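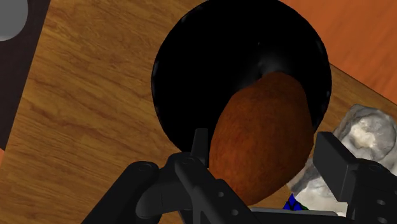

114

Chapter 6
The Working Band: Rehearsal, Repertoire and the Long Drive Home

Every music student learns to play in time. Fewer learn to arrive on time, and it is the second skill that bandleaders discuss among themselves. The first five chapters of this book dealt with harmony, phrasing and the building of a solo. From here on we take up what happens when that solo has to share a small stage with a drummer, a bass, a keyboard somebody had to carry up the stairs, and an audience that came in for the soup.

Consider the case of Jultus, a quintet we will follow through the rest of Part Two. Jultus formed in the last year of conservatory, as so many groups do, over a shared belief that all the other groups were doing it wrong. The lineup was alto saxophone, trombone, piano, bass and drums. The members had the usual training and the usual gaps in it. They could reharmonize a ballad four different ways before lunch. They couldn't agree on how to end one.

Their first booking was at the Kutora, a club with a low ceiling, a decent upright piano and a manager who believed that jazz was fine in moderation. The contract, such as it was, asked for 2 sets of 45 minutes each. The quintet did the arithmetic, arrived at 90 minutes, and set about rehearsing 90 minutes of music.

Readers who have played in clubs will already be wincing. A set of 45 minutes does not hold 45 minutes of music. It holds tuning, an introduction that goes on too long, a dropped mute, applause (one hopes), and the pause in which the pianist looks for the second page. The group's arrangements also had a way of swelling in public. A tune that ran six minutes in the rehearsal room ran eleven at the Kutora, chiefly owing to the trombone, who took a third chorus on everything and then seemed surprised to find himself in a fourth. At the end of the night the quintet had played just over half of what it had prepared. The rest of the list stayed on the music stands, unplayed and beautifully copied.

6.1 What a rehearsal is for

A rehearsal is where a group practices being a group. Learning your own part is done at home, preferably before the rehearsal and preferably not in the car on the way to it. This sounds too obvious to print. We print it in every edition.

In its early months, Jultus rehearsed by playing each piece from beginning to end, stopping when something fell apart, laughing, and starting over from the top. The result was a book of tunes with superb first sixteen bars. Introductions gleamed. Melodies were phrased as if by one breath. Then came the solos, which looked after themselves, and after the solos a kind of fog in which five musicians tried to remember whether they went back to the bridge.

The repair was dull and it worked. The group began rehearsing its tunes from the back. They played the last eight bars first, then the last chorus, then the way out of the final solo and into the melody. Only when the landing was secure did they bother with the takeoff. Beginnings are played while everyone is still paying attention — endings need the help.

Three terms will be used throughout this chapter:

Head: the written melody of a tune, usually played at the start and again at the close.

Form: the repeating plan of sections that the soloists improvise over. Losing the form is the most common accident in small-group playing. Pretending that somebody else lost it is the second most common.

Tag: a short phrase repeated at the end of a tune to tell the listener it is over. Some tags have been known to outlast the tune.

6.2 Choosing the book

A band's "book" is the full set of pieces it can play without discussion. By the end of its second year, Jultus owned 61 arrangements and could play perhaps a third of them without discussion. The others were kept in a blue folder and spoken of fondly.

One piece from that folder, a slow waltz called "Abreu," will serve as our worked case in sections 6.3 and 6.4. It is a modest tune in three flats with one awkward modulation. Over the years it has been played too fast, too slow, in four by mistake, and once as a duet after a broken bass string. It has survived all of this and is now the piece audiences ask for, to the lasting irritation of the alto player, who wrote everything else.

We will also look at "Josa," an up-tempo piece with shifting meters that the group considered its masterpiece. "Josa" took an entire July to rehearse. It has been performed twice. The score is reproduced in the back of this book, where the curious may judge it for themselves and drummers may wish to sit down first.

Before you go on

Take a tune your own group plays often. Without the chart, write down how it ends: who has the last note, how long it is held, and who gives the cutoff. Have every member of the group do the same, separately, and then compare papers. Allow some time afterward for conversation. Keep the papers, as you will need them again in section 6.5.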